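Fandbridge Expedition Journal Facsimile, 1860 Survey Edition
Two volumes, cloth bound, with folding route map

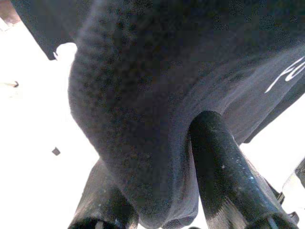
Dark grey knit, fine grain with a slightly fuzzy surface.

Product code: FB-1860
Publisher: Nuladix
Editor: Aiman Pattinasarany
Edition size: 400 numbered sets
Page updated: 02/01/2022

Overview
The Fandbridge journals record an overland survey made in 1860 by a party of naturalists and surveyors. This edition reproduces both surviving field books at original size, including blank leaves, crossed-out entries and later notes in pencil. The transcription is printed on the facing page and keeps the line breaks of the manuscript, so a reader can move between the two without a separate index.

Contents
Volume 1 covers the outward route from the coast to the Cardoso ford. It contains daily weather readings, compass bearings and lists of plants collected. Volume 2 begins in July with the river crossing and ends at the return to the coast. The specimen lists are shorter here, but the barometer readings are more regular and most camps can be placed on a modern map.

The editor's introduction deals with the route, the instruments and the disputed entries for the upper valley. Place names are given as written, with the present form in the margin where it is known. Two names remain unidentified.

Specification
Binding: sewn sections, cloth over boards
Paper: uncoated, acid free, 100 gsm
Map: one folding sheet, kept in a pocket inside the back board of volume 2
Case: plain board slipcase
Language: English

Notes on the reproduction
The pages were scanned flat and printed in colour. Contrast has been raised on the pencil notes only, and each affected page is marked with a small open circle at the foot. Ink show-through has been left as found. The map was redrawn from the field sketches by Flanunex. It follows the bearings in the text, which differ from the sketches at several points – these are listed on the back of the sheet.

Ordering and delivery
Sets are sold complete. Single volumes are not supplied, and replacement maps are available only to registered owners. Please quote the set number, printed inside the front board of volume 1, in all correspondence.

Libraries may order on account. Allow extra time for delivery outside the UK – customs forms are completed by us, but any duty is payable by the buyer. Returns are accepted if the slipcase seal is unbroken.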